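The Cellham Counter Set: written rules for a robot arm at the weighing counter

Wed 3 July
By Katalin Szekeres

I have used the Cellham Counter Set since the start of June, and I wanted to wait with my review until the first enthusiasm was over. It is a box with a ring binder of 183 pages, a pack of 43 plastic cards and a pad of log sheets. It contains no electronics and no software. You buy it if you have a robot arm which works at a shop counter, or at a counter built like one, and you would like to have written rules for it.

Our own case is simple. We teach an arm to take one piece of fruit from a tray, put it on the scale, wait, and bring it back. Everything else on the counter is ordinary shop equipment, and the arm must live among it. Before the set we had rules too, but they were in four different documents and partly in the head of my colleague Dehua Cai. When he was on holiday we had fewer rules.

The binder has five parts: the counter, the arm, the goods, the people, and the log. The part on the counter is the best one. It asks you to make a drawing of the surface and to mark every object as "touch", "near" or "never". The scale platform is touch. The front panel of the scale is near, and the buttons on it are never, unless pressing them is the task. The scanner, the printer and the terminal are never. I was a little insulted by how basic it looked, and then we did the drawing with three persons separately and got three different drawings. For Meifang Tang the whole scale was touch. For me only the platform was.
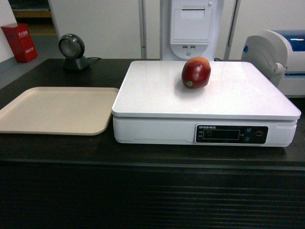 Do you still need your own risk assessment if you follow the set?
You still need it, and the binder repeats this at the start of each part. The cards help you to keep to the rules you have decided on, but they know nothing about your arm, its speed and force, or the people who walk past your counter.

Now the cards. Each one carries a single rule on the front and a way to check it on the back. Card 12 is the one I would keep if I had to give back all the others: "The weight is read only after the gripper has let go and moved clear." Everyone who works with scales knows it, and still we had recordings in which the fingers were resting on the fruit while the weight was taken. The check on the back is a good one. You weigh a piece by hand, you let the arm weigh the same piece, and you compare. The card leaves the permitted difference for you to fill in with a marker, and it recommends to begin from the smallest step your scale can show.

Card 17 is about zero. The platform must be empty and the display must be read before each new piece, and if the display is not lit the run does not begin. We argued about that last sentence. Szabolcs Veres was of the opinion that for practising only the movement, a scale which is switched off is perfectly fine, and it saves the battery. The binder allows it in a footnote (page 65, very small letters), on the condition that you write "movement only" in the log. I think this should be on the card itself. Many teams practise the movement for weeks before they care about a number.

Some of the rules are too strict for a small team. The set wants two persons present at each session, one with a hand by the stop button and one for the log. I agree about the stop button. For the log, we let the same person write it between the runs, with the arm parked. I would have liked the authors to say which of their rules can be made softer and which can't, because at the moment they all have the same tone, and a reader with little experience will either follow everything or lose patience.
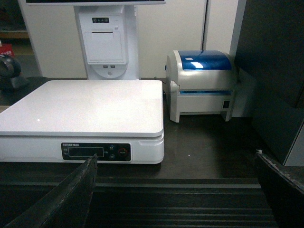

The chapter on approach paths is stronger. It says that the fingers should not travel over the front panel when there is another way to reach the platform, and that the height over the buttons should be written down as a number and measured with a ruler. Our path came in low from the front. We changed it to come from above, which costs a bit of time in each cycle, but I am calmer when I watch it. The chapter also covers the view from a wrist camera. It recommends looking at the recorded pictures and asking if the fingers hide the display at the moment you want to read it. If they do, you must either change the position or read from another camera, and you should write down which one.

I also compared the set with the older Karosis guide, which I still have on the shelf. Karosis explains the background much better, for example how to choose a limit for grip force, and its index is excellent. But it was written for packing lines, and the word "customer" is hardly in it. Cellham thinks the whole time of a counter where a stranger may put a hand. For a first reading I would give a new colleague Karosis, and for daily work the Cellham cards.

On goods, the set is a bit thin. Fruit gets only two cards, one for hard pieces and one for soft. The rule for the hard ones is to close slowly, lift a small distance, stop, and only then carry. For soft ones you are told to "use suitable force", and I don't find this a rule at all. Stickers are not mentioned anywhere, although a sticker between finger and skin can change the grip. Igor Ondrejka wrote his own card for it on a piece of cardboard, and it now lives in the box with the others.
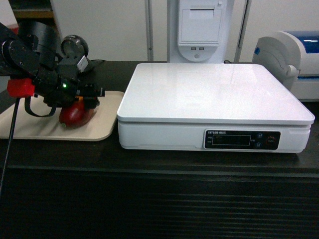

Trays get a better treatment than fruit. There are rules for where the tray stands, how far from the scale, and who may fill it while the arm has power. We put tape marks on our counter, as the binder suggests, and measured the gap between tray and scale every morning for the first two weeks. The same page has a short paragraph on loose cables and straps on the arm: before each session you move the arm by hand, or at the lowest speed, through the full path and look if anything hanging can catch on an edge of the tray. It takes a minute. I would put it on a card of its own, in a strong colour.

The log pad is nicely made, with 38 sheets, and that was not enough even for June. You may copy them, the licence says so clearly. The columns are sensible: date, person at the stop, task, rule changed, reason. The column "reason" is too narrow. Also the rings of the binder don't close well, mine opened on the second day and part four is now in a slightly wrong order.

The English is clear, and I say this as someone who learned it at school. Short sentences, one instruction in each. The translated cards, sold separately, I have not tried.

I will keep using the set. For a team which already has good written rules, I would say borrow it for a week and do only the drawing of the counter. For a team which begins, it is worth the money – but take a pencil, and make your own notes on which rules are fixed for you.

Good: the counter drawing, card 12, the approach paths, permission to copy the log
Less good: soft goods, the footnote on unlit scales, the binder rings

Recent reviews
Ullumer floor marking tape, after one winter
Karosis guide to packing lines, third edition
Two stop buttons with long cables compared
Xu bench clamps for small arms
Which notebook for a robot log?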